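Trultska Handheld Gripper, Model 35
For teams teaching machines to tidy up

Your best packer already knows how to move a basket. With the Trultska 35 she does it holding a gripper, and the arm on the night shift gets the lesson. Her job title gets longer. Her coffee break does not.

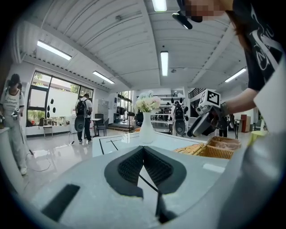

What changes on the floor
Less lifting after 13 weeks, more showing. Expect opinions about flower vases.

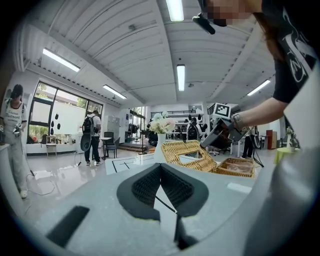 Sold in sets of 2 – $875 a set, patience extra.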